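October 9, 2026

Spent most of today on the toy bin again, and I want to get it down while I still remember which things I liked and which only looked good at first. Babatunde was in until lunch and Traian dropped by afterward with the second box of beach toys from the Prorstead shop, so the bench is now a small seaside and there is sand in my notebook. Real sand! Whoever had those toys before us had a nice summer.

The plan was to sort everything into things that belong in the bin and things that don't. We want pieces a small child would know on sight, in plain strong colors, with nothing that splits when it gets dropped. I threw out two rakes with cracked handles and a sieve that had gone chalky and brittle, and I put aside a lovely old tin pail that Traian has already claimed for his daughter (he says he'll bring a plastic one to replace it, and I'm holding him to that).

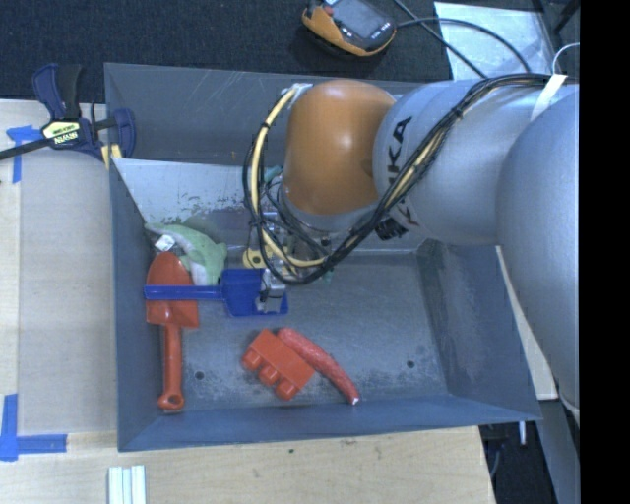 Shovels are the ones I keep coming back to. They are harder to choose than you would think, what with the short stubby kind, the long kind that tips over its own handle, and the Manole ones with the hollow grip that Babatunde is so fond of. Color matters more than I gave it credit for. Against that dull gray floor, with all its scratches and pale smudges, the blue plastic shovel reads beautifully, and so does the yellow piece with the round hole lying right by the blade. I held a gray sand mold from the new box over the same floor and it just about vanished, so the gray ones go back in the carton, however nice their shape is.

Babatunde would like the bin repainted. I'm against it for now -- the scuffs on the slanted panel have become old friends, and fresh paint would mean the notes from Westidville no longer match what we have. We agreed to leave it alone until December and argue again then, over better coffee.

Washed four of the new pieces in the sink with dish soap. The teal came up very well. The red fish mold still has something sticky in its tail, so I've left it soaking in the white tub by the window. Please don't empty the tub.

For Monday: rinse the rest of the Prorstead box outdoors (the drain won't thank us otherwise), ask Prusville whether they still sell the shovels in blue, and find the lid for the big carton, which I last saw under Traian's coat.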